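Portes ouvertes chez Binier, atelier de remise en état de PC, 17 juin 2025. Moi qui n'ouvre jamais ma tour, j'ai adoré ! On commence par la carte mère, et le processeur sous son cadre de métal.

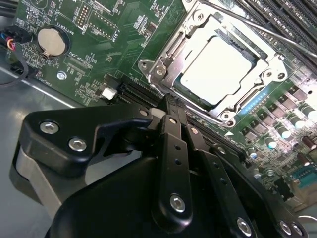

Durrani : et la pâte thermique, ils en remettent à chaque fois ?

Oui, à chaque fois ! Ensuite on passe aux tours (près de 300 par an, quand même).
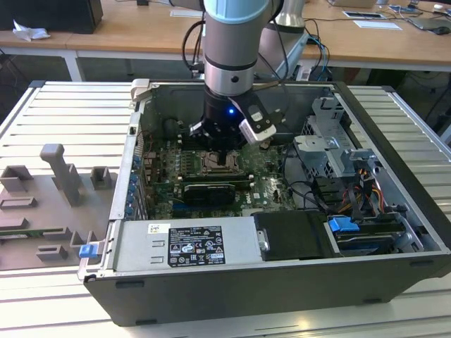 Une tour Dell couchée, côté ouvert vers le haut

J'ai traîné 60 minutes à cette table, à poser mille questions sur les câbles.
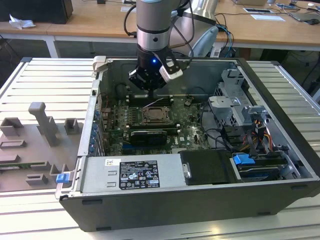
Le socket vide, juste au-dessus de la carte graphique

Pour la mémoire, on nous a appris à écarter les loquets avant d'enfoncer la barrette,
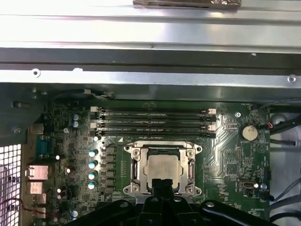 bien droit, des deux pouces, jusqu'au clic. J'y retourne en janvier, avec mon vieux PC sous le bras !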